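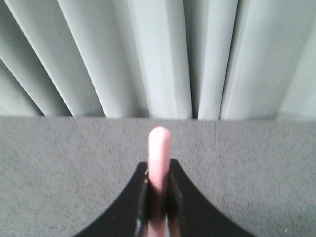
Figure 2. Pleated curtain over a speckled gray surface. The hem runs in a fairly straight line, a little lower on the left.

3.2 Curtains and floor coverings

Households in the Pestbridge survey were asked how they looked after soft furnishings in the main living room. We received 1378 usable replies. Full-length curtains were washed far less often than cushion covers or throws, and 57 households had not washed theirs since moving in. The usual complaint was the work of taking them down and hanging them again – few people mentioned the washing itself.

Folds complicate any check for dust. In curtains like the one in Figure 2, the recesses between pleats are shaded, and a quick look takes in mainly the lighter crests. We therefore asked respondents to draw the curtain flat before judging it. Qusai Qaisi repeated the check in January at more than 100 homes, using the same form.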